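How a Kit Called Ivoden Helps Robots Learn to Use Their Hands

Picking up a cup is easy for you. You don't think about how wide to open your fingers or how hard to squeeze. A robot has to be taught all of that, and teaching it takes a lot of practice.

A company called Mornik sells a kit for this job. The kit is called Ivoden. It does not have a robot in it. It has tools that let a person show a robot what to do.

What is in the kit?

The main parts are two grippers, one for each hand. A gripper is a kind of robot hand. Most grippers have fingers that open and close like tongs. On a robot, the gripper is at the end of the arm. In this kit, a person holds it.

Each gripper has a cube on it with black and white square patterns. These patterns are called markers. You may have seen a square code on a menu or a ticket that a phone can read. Markers work in a similar way. A camera looks at the pattern, and a computer works out where the gripper is and which way it is tilted.

The box also has cables, a charger and a booklet. The whole kit costs $759. That is a lot of money for a toy, but it is not a toy. Schools, colleges and small companies buy it.

How does it work?

A person picks up the grippers and does a job with them. It could be folding a towel or putting a lid on a box. While they work, the computer saves how the grippers move and when they open and close. One try at a job is called a demonstration, or demo for short.

One demo is not enough. If you only ever saw one dog, you might think all dogs were brown. A robot has the same problem. It needs to see the job done many times, with things in different places. The booklet says to start with 30 demos of an easy job.

After that, the computer looks for what the demos have in common. This part is called training. Then a real robot with the same kind of gripper can try the job.

What kinds of jobs can you teach?

Small, hard things like blocks are the easiest. Big things are harder. A lampshade, for example, is wide and there is a lot of air inside it, so you have to take hold of it by the edge.
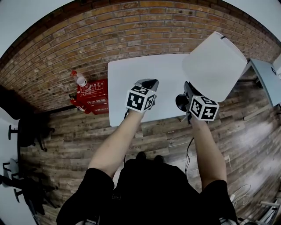 Soft things are hard in another way. A sock never lands in the same shape, so the robot has to look at it fresh each time. See-through things, such as a glass of water, can be difficult for a camera to see at all.

Is it any good?

The grippers feel light at first, but your arms do get tired. The booklet tells you to rest every 30 minutes, and that is good advice. Setting up took 3 tries because the camera could not see the markers in a dim room. A brighter lamp fixed it.

The kit is made for adults and older students. Younger children should have a grown-up with them – the fingers can pinch.

Where can you see one?

The Bangera science center in Akport has 2 kits that visitors can try. Sessions run in the afternoon all through May. Ask at the front desk when you arrive.

Words to know

Gripper: a robot hand that can hold things.
Marker: a pattern that helps a camera find something.
Demo: one try at a job, saved so a robot can learn from it.
Training: when a computer learns from many demos.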